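Trastulness recalls Karakaya mug trees over loose arms

Housewares maker Trastulness is recalling 725 wooden mug trees sold under the Karakaya name after reports that the arms can work free of the center pole when loaded. The recall notice, dated 25/09/2025, applies to one production run that went on sale in April.

The affected stand has a round base, a single upright pole and a set of wooden arms fixed into drilled holes at different heights. According to the notice, the holes in the affected run were bored slightly too wide. The glue fills the gap when new but shrinks as it cures, and the arm can then turn in its socket. A cup hung on a turning arm slides toward the tip and may fall.

Trastulness said it had received two reports of broken cups and no reports of injury. Both cases involved heavy stoneware hung on the upper arms. The company said cups weighing less than 400 grams had not caused an arm to turn in its own checks, but that owners should stop using the stand whatever they keep on it.

The run can be identified by a batch mark pressed into the underside of the base. Stands with the letter K followed by the digit 2 are covered. Stands with any other mark, or with a printed paper label in place of a pressed one, were made on different equipment and are not part of the recall.

Nearly all of the affected stands were sold through the Lukent home store in Stirnivport and its mail-order desk. Lukent has removed the remaining stock from its shelves and said mail-order customers would be contacted at the address given with the order. Buyers who received the stand as a gift can return it without a receipt.

Owners are offered a choice of a refund at the full purchase price or a replacement from the current run. The replacement uses a tighter hole and a small cross pin behind each arm – a change that was already planned before the recall, the company said. Replacements are expected to ship within a month of the return being logged. The refund is paid to the original card or, for returns without a receipt, as store credit.

Trastulness advised against home repair. Adding glue to a loose arm does not restore the fit if the old glue is still in the hole, and screws driven in from the back of the pole can split the wood along the grain. Owners who do not wish to return the stand are asked to remove the arms and dispose of it.

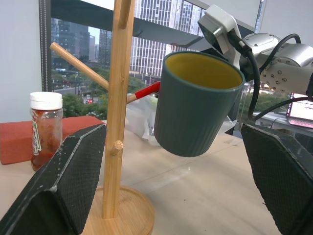

A wooden mug tree with a ribbed teal-gray cup. Arms on this type of stand are set into a central pole.

The notice also repeats the general loading advice printed in the leaflet for all Karakaya stands. Heavy cups go on the lowest arms, and weight should be spread on both sides of the pole so that the base stays flat on the table. Cups should be hung with the handle pushed fully toward the pole. The stand should be wiped with a damp cloth and left to dry in the open, and it should not go in a dishwasher or be left standing in water. Repeated soaking swells the wood around each socket and can loosen a sound joint over time.

Other wooden items in the Karakaya line, including the towel stand and the plate rack, use a threaded joint and are not affected. Returns are accepted at the Lukent service counter in Stirnivport during store hours. Mail-order customers should wait for the prepaid label before sending anything back – parcels sent without one will be accepted, but postage will not be repaid.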